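How to Keep Keys and Tags Together on a Ring Disc

A flat metal disc with small holes along the rim makes a good key holder. The holes keep each split ring in its own spot, so the keys don't bunch up the way they do on one big loop. I sort the keys for the Grindport workshop like this.

What you need: a perforated disc, one split ring per key, narrow colored tags, and a basket or two to keep the small stuff in.

1. Wipe the disc and run a finger around the holes. File off any burrs.

2. Pick one hole as the top and put a plain split ring there. It will carry the disc on the hook.

3. Thread each tag onto its split ring before the ring goes on the disc. Doing it afterward is hard on the fingernails.

4. Open the ring with a thumbnail or a dull blade, slide it through a hole, and turn it until it closes.

5. Leave at least one hole free between rings — two if the keys have wide heads.
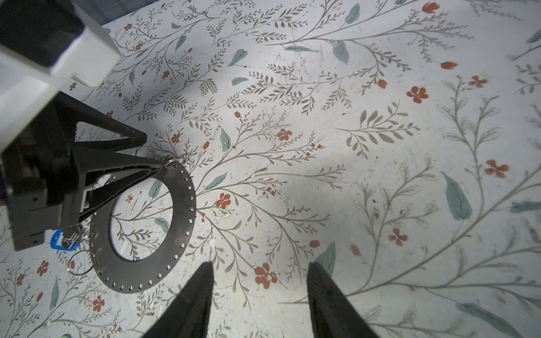
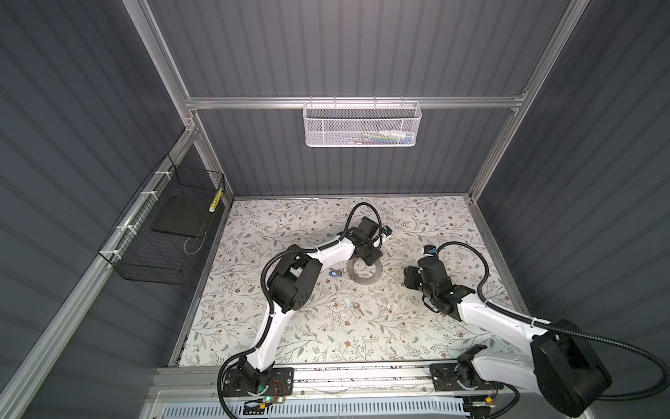
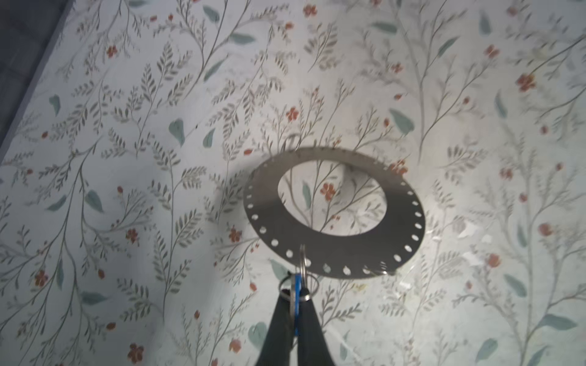 Top: the disc with a small split ring at the rim. Middle: the work area and its mesh baskets. Bottom: a blue tag on the split rings at the lower edge.

6. Hang the disc up and check that it hangs level. If it tips, move the heaviest key closer to the bottom.

Write down which color goes with which door. My list has 11 doors on it, and I keep a copy taped inside the cabinet.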